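Wikik手作烘焙包装项目正式启动 推动社区手工食品包装规范化

（Plultthorpe，2024年1月15日）Wikik手工食品中心今日宣布，面向小型烘焙作坊与家庭手作者的“手作包装项目”正式启动。项目由Wikik手工食品中心主办，Nouri烘焙培训学校承担课程与教材编写，Plarus包装材料公司提供纸质包装及相关技术支持。首期项目将在Plultthorpe设立固定操作室，为学员提供选袋、装袋、封口、贴签及陈列等环节的系统训练。

近年来，Plultthorpe及周边地区的手工烘焙从业者持续增加。去年9月，Wikik手工食品中心完成了一次针对本地从业者的书面调查，共收回有效问卷1,739份。多数受访者表示，产品配方与制作工艺已较为成熟，包装环节仍缺少可供参照的操作标准。反映较集中的问题包括纸袋尺寸与产品不匹配、油脂渗透影响外观、封口折叠不一致，以及标签信息不完整。

在此基础上，中心与两家合作单位共同编制了《手工烘焙品纸袋包装操作指引》。《指引》分为9章，涵盖纸张选择、袋型与容量、装袋前冷却、内衬使用、折口与封合、标签内容、短途搬运、柜面陈列及废弃包装回收。全文将以印刷本形式发放，首批印制3,651册，优先提供给参加调查的作坊和首期学员。

Wikik手工食品中心主任Aba Adjei表示：“手工食品的价值要完整地交到顾客手中，包装是其中的一道正式工序。许多作坊主在烤箱前投入了大量时间，到了装袋时却只能凭习惯处理。我们希望通过这一项目，让纸袋的选择、拿取和封合都有章可循，也让小型作坊在不增加过多成本的前提下，形成稳定、整洁的出品形象。” 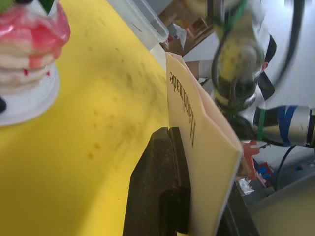
在课程设置方面，首期计划招收学员200名，分批进入操作室学习。每名学员须完成理论讲解、示范观摩和独立操作三个阶段。理论部分由Nouri烘焙培训学校讲师主讲，重点介绍纸张的透气、防油与承重特性，以及不同糕点对包装的要求。观摩部分安排在操作台前进行，讲师逐步示范开袋、撑袋、装入、排气与折口。独立操作阶段，学员须使用统一规格的纸袋完成整套流程，并由讲师当场点评。

针对质地较软的纸袋，《指引》作出了专门规定。取袋时应避免在同一位置反复捏压，以免留下明显折痕；有印字的一面应在装袋前确认朝向，封口完成后文字须完整可见；分层纸袋在撑开时，应先将内层理平，再放入产品。表面带有糖霜、果酱或淋面的糕点，须待表层凝固后方可装袋，必要时加放底托或内衬纸。裱花及多层蛋糕不适用普通纸袋，应改用硬质盒体包装。

操作台面的管理同样纳入课程内容。《指引》要求，包装区与制作区分开设置，成品、空袋和标签分区摆放；每批产品装袋前后各清洁台面一次，台面留有难以去除的污渍或磨痕时，应加铺洁净垫纸后再行作业。陈列样品及装饰物件不得与待售食品混放。

Nouri烘焙培训学校教务负责人Kwabena Akpalu表示：“我们在编写教材时，尽量采用作坊主日常使用的说法，每一个动作都写明先后顺序。学员结束课程后，应当能够把同一套做法教给店里的帮工。学校还将根据首期学员的意见，对教材中有关封口和标签的章节进行修订。”

Plarus包装材料公司将为首期课程提供练习用纸袋、封口贴和空白标签，并派技术人员到场解答有关纸张性能与储存条件的问题。该公司同时设立小批量订购渠道，供结业学员按实际用量采购，不设最低订购数量。练习过程中产生的废弃纸袋将集中收集，未接触食品且保持干燥的部分交由本地回收点处理。

项目面向在Plultthorpe及周边地区从事手工烘焙的个人和小型作坊开放，不限从业年限。申请人须填写报名表，并简要说明主营产品、现用包装形式及希望改进的环节。持有食品经营相关证明的申请人可优先安排批次。尚未正式经营的家庭手作者亦可报名，经审核后编入基础班。课程及《指引》印刷本均不收取费用，学员需自备围裙和发帽。

首期课程结束后，Wikik手工食品中心将举办结业展示，由学员陈列各自完成包装的糕点与饼干，邀请本地零售店铺及居民参观。展示期间另设咨询台，就标签标注、保质期填写和纸袋储存等事项提供解答。中心将汇总展示期间收到的意见，作为编制第二期课程计划的依据。

关于Wikik手工食品中心

Wikik手工食品中心设于Plultthorpe，致力于为小型手工食品从业者提供培训、场地与信息服务，业务范围包括烘焙、糖果、果酱及干制食品。

关于Nouri烘焙培训学校

Nouri烘焙培训学校开设烘焙基础、糕点装饰及门店管理课程，面向初学者和在职从业人员招生。

关于Plarus包装材料公司

Plarus包装材料公司从事食品用纸袋、纸盒及标签的生产与供应，主要客户为中小型食品店铺和手工作坊。

媒体垂询及报名事宜，请与Wikik手工食品中心公共事务部联系。报名表可在中心前台领取，填妥后交回前台登记。

（完）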